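3.2 Garments on patterned bedding

Household folding begins, in most homes we visited, on the bed. Of the 100 households in the Drosberg survey, 87 named the bed as the place where clean clothes are first put down and sorted, ahead of the table and the sofa. A mattress offers a large flat area at a convenient height, but the cover is seldom plain. Printed sheets put strong color edges under and next to the garment, and these compete with the edges that matter for folding: the hem, the cuffs and the side seams.

We therefore treat the bedding as a separate factor. Each of the 1511 layouts was assigned to one of four background classes – plain, striped, checked or floral – and the garment was labeled as single-color or multi-color. The labels were checked by Hui-mei Ho using the Jaltorov guidelines. A case from the floral, multi-color group is given in Figure 4.

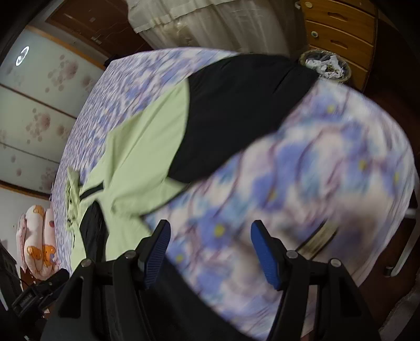
Figure 4. Two-tone garment in pale lime green and black, spread diagonally on a floral sheet.

Color blocking adds a second difficulty. The curved seam between the black and green sections is a stronger boundary than many of the folds within either section, and a reader working from contrast alone may take it for the outer edge of the garment. Creases are also harder to trace on dark cloth than on light cloth. In layouts of this type the annotators were told to follow the outline first and to mark internal seams in a second pass.

Bunched fabric was kept as a single region and given the label "unresolved" wherever its layers could not be separated. We did not ask annotators to guess the garment type in such cases – the label set of Chien allows the field to be left blank.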